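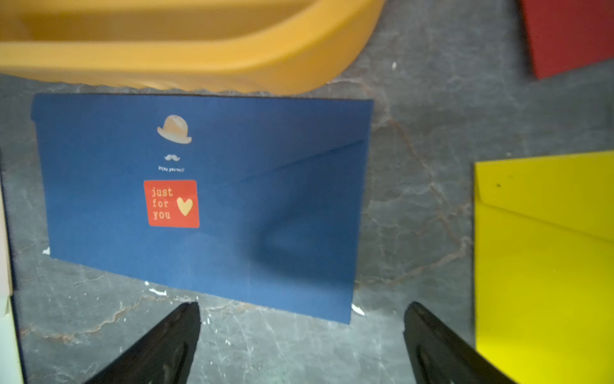 How long should I charge the Maeng before I turn it on for the first time?
Charge it until the battery icon reads at least 50 percent. The first start uses more power than any start after it, and a phone that shuts off partway has to begin again.

Section 4: Moving your old phone's data to the Maeng

This is the fun part! The Giris transfer tool copies your contacts, messages, photos and home screen layout in one go, and it works with almost any phone that can join a Wi-Fi network.

Before you start
Both phones need to be on the same Wi-Fi network.
Update Giris on the old phone to build 3225 or later. Build 3423 is the one we love – it also brings over alarms and ringtones.
Sign out of any Gollach account you don't plan to keep.

1. On the Maeng, open Settings, then System, then Giris Transfer.
2. Tap Receive. A pairing code appears.
3. On the old phone, open Giris, tap Send and type in the code.
4. Pick what you want to copy. Photos are off by default, so switch them on here if you want them.
5. Tap Start on both phones and leave the screens on.
6. When the Maeng shows Transfer Complete, tap Restart.

Note: App passwords are not copied. You'll sign in to each app the first time you open it.

Note: If you used the Getidside launcher before, your folders come across with their names and colors. Widgets have to be placed again by hand.
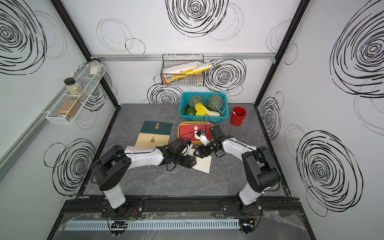
Black wire-mesh basket on the back wall, above the tabletop.

CAUTION: Do not remove the SIM card from either phone during a transfer. Messages that are only partly copied may be lost from the Maeng and will need to be sent over again.

If the transfer stops
Check that neither phone has switched to mobile data, then tap Resume. Giris picks up at the last finished file, so even a huge photo library doesn't have to start over – a very welcome change from the December release. If Resume is grayed out, close Giris on both phones and go back to step 1.

Last revised 15 Jun 2018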